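Wrist tags dropping out on table setting task – head cam or fuse?

lsdesmet
ok so posting before I lose the thread of this. Table setting demos, both hands, fiducial tags on wrist housings, head camera up top. Pose per wrist comes from whatever tags are visible, then goes through the Vollar smoother, then into training. 113 episodes so far.

Problem: as soon as a hand rotates the tag faces go oblique, the solver hops between two solutions and the smoother happily averages them. Wrist ends up inside the table. Replay on the arm looks drunk.

Tried: lowering the reprojection threshold (lost half the frames), raising it (worse hops). Anyone running multi face tags on wrists?

rekha_s
what's your solve, per tag or per housing? if per tag there's your answer. treat the whole housing as one rigid board, all corners in one solve. single small square seen nearly edge on is always ambiguous

lsdesmet
per tag, then weighted average by area. I know. Inherited it

rekha_s
don't average poses. corners, one solve per wrist, seed with last pose. the flips mostly go away

fnijs
Disagree a bit with Rekha. Board solve is right but seeding with the last pose will lock you into the wrong flip if frame one was bad. We had an entire afternoon of data at Nokbridge that was mirrored and smooth as butter. Looked great in the plots. Run both candidates for 200 ms and keep the one with lower accel, then commit.

rekha_s
fair, but then you need the gyro lined up in time or accel means nothing

fnijs
no gyro needed, accel from the poses themselves. Wrong branch jitters like mad.

rekha_s
on a moving hand, sure. on a hand that's holding still both branches look fine. which is half of table setting

HannekeP
Before anybody rewrites a solver – is the board geometry calibrated or taken from CAD? Straps flex, printed mounts are never quite the drawing. We were 2 mm off on one face and it looked exactly like flips. Took me a week to find becuase I kept blaming the tracker.

lsdesmet
CAD. ugh

HannekeP
There you go. Turn the housing slowly in front of the camera, bundle adjust the corners, save per serial. Left and right are not the same part, don't share the file.

frans_t
Different opinion, sorry. Why lean on tags this hard at all? Do visual inertial on the head, hand keypoints for the fingers, tags as a correction when visible. Tags as primary means you lose everything whenever a wrist rolls over. Trindirberg dropped tags as primary in August and never looked back

fnijs
Trindirberg also has a staff of people cleaning keypoints lol

frans_t
had. and keypoints were fine on bare hands, only bad on glass and shiny stuff

fnijs
so... cutlery and glassware. the entire task

lsdesmet
ha. yes. gold cutlery no less

rekha_s
can you post frames? hard to argue about oblique faces in the abstract. early, middle, late in the task, whatever you've got

lsdesmet
same table, not in any order. plate, glasses, cutlery pile
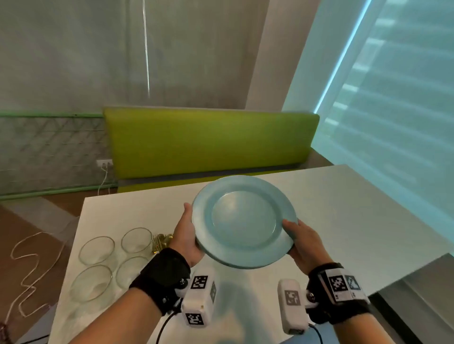
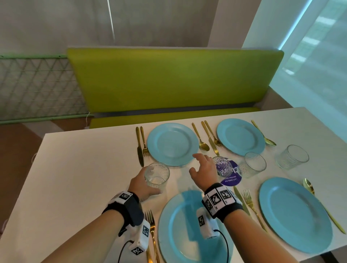
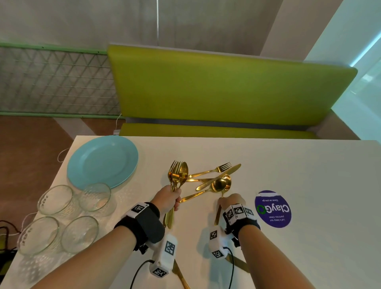

lsdesmet
detector dump for the plate segment: left wrist ok, right wrist drops to one usable tag then none for long stretches. Segmenter (Huỳnh branch, default config) then reads the gap as a release and cuts the episode in two. So planner gets a "place" with no place in it.

rekha_s
ok that's two bugs. segmenter should never cut on missing data. hold state, mark it unknown, cut only on gripper width or contact

lsdesmet
we don't have gripper width, it's hands

rekha_s
thumb to index distance then. same thing

frans_t
which is keypoints. welcome :)

HannekeP
For the drops I'd look at exposure before anything. Bright window plus white table, auto exposure pulls the whites up and the black border bleeds. Lock it. Quad detection needs the border crisp, doesn't care if the rest is dark. Check min perimeter as well, the default throws out small quads.

fnijs
+1 lock exposure. Also shutter, shorter is better, add gain if you have to. Noise is ok, blur kills corners.

lsdesmet
was at 4000 us. dropping it tonight

rekha_s
and don't throw away the 113. calibrate the housings, rerun offline with the board solve, fix segmenter. you'll recover most of them, the corners are in the video already

frans_t
or most of the smooth mirrored ones, per Floor

fnijs
check the sign of wrist z against the table plane. below table = wrong branch. Cheap test, catches nearly all of ours

lsdesmet
oh thats nice. table plane I have. doing that first, then Hanneke's calibration, then the solver. Will rerun the lot overnight and post reproj numbers per wrist

HannekeP
Post them per face too, please. A per wrist mean will hide one bad mount.

lsdesmet
per face, ok. script is a mess but I'll put it up with the numbers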